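Open day at Trillow, 21st October

We had been meaning to go to the Trillow open day for years, and this time we finally got ourselves organized, packed sandwiches and took the early bus out past the reservoir. If you don't know it, Trillow is the old paper mill on the river that now rents its floors to workshops and small firms, and one day a year they all open their doors and let people like us wander through.

We started upstairs, as the lady at the gate told us to, and worked our way down. 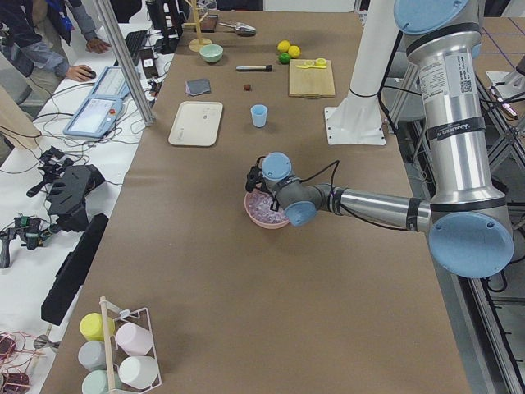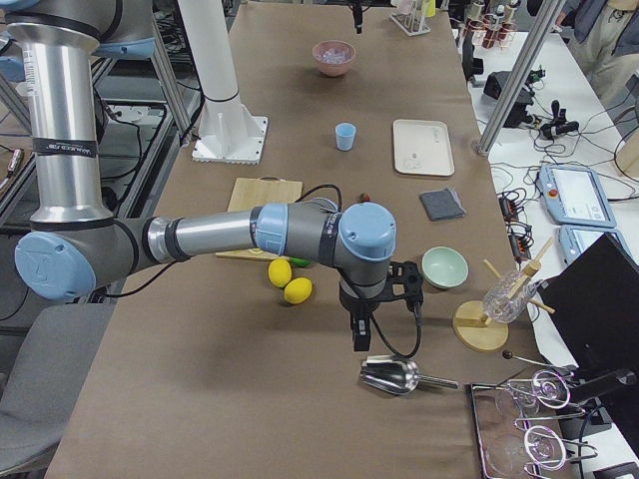

Haruto Nomura told our group that the river used to come up to the second row of windows most springs, and that the marks on the stairwell wall were left by the mill hands themselves and have never been painted over. I went back to look at them twice (my husband did the waiting, very patiently, on a bench).

The part I had come for was the water wheel, and oh, it was worth the trip! They only run it for visitors, and you feel it in the floor before you hear it. A sheet of handmade paper costs 2 dollars if you pull it yourself, and I pulled a rather lumpy one that is now drying on top of our piano. The Herrera bindery next door had the loveliest marbled endpapers - I bought far too many - and a cat asleep in the window who took no interest in any of us.

Lunch was on the grass by the sluice. The soup stall had sold out by noon, so I was glad of the sandwiches.

If you go next year, wear flat shoes, as there are 31 steps up to the drying loft and they are steep. Parking is tight along the lane, but the bus stops right at the gate and the last one back leaves at half past five.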